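Section 4: Your first tin run

You've built the gripper, you've checked the screws, and now you get to pick things up with it! This is the bit everyone in the Hedgate Robotics Club joins for, so take your time and enjoy it. Work in pairs, one person on the gripper and one on the log sheet.

4.1 Setting out

1. Lay a cloth over the table. Small things slide about much less on cloth.

2. Put your tin down with the lid off and fill it with a good muddle of everyday bits. Soft, shiny, crinkly, flat, the odder the better! Finlay Munro's rule is at least one thing you think you can't lift.

3. Leave the rest of the table as it is. Mugs, cartons and bags round the tin make the recordings far more useful to us than a bare desk would.

Note: Nothing sharp, and nothing that can leak.

4.2 Lining up

4. Hold the gripper level and bring it in from the front with the fingers open. Stop when the pads reach the rim and have a good look before you go any further. With a mix like the one below, the packet of wipes leaning on the front edge is a lovely first pick, and the long light blue case makes a great second. Save the green fabric for later, as there are things lying on top of it. 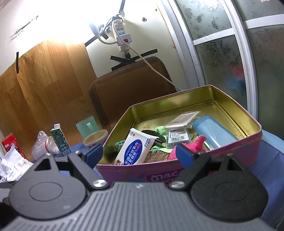
5. Lower the fingers either side of your item and squeeze gently until you feel it take. Lift, count to 3, and set it down on the cloth.

6. Call out "held" or "dropped" so your partner can write it down. Drops count too, so log every single one!

Caution: Keep your free hand out of the tin while the fingers are moving. If a pad catches on the rim, open up and back off slowly. Don't twist, or you'll strain the pivots.

4.3 Saving your run

7. Press stop, then copy the recording into the Brender folder under your pair number. Files over 2000 MB need splitting first (see Section 6).

8. Hand your log sheet to Ieva Ots by the end of Thursday's session. The club has 283 good runs so far and we're after 460 by May, so if you've got time for another go, tip the tin out, mix it up and start again from step 2.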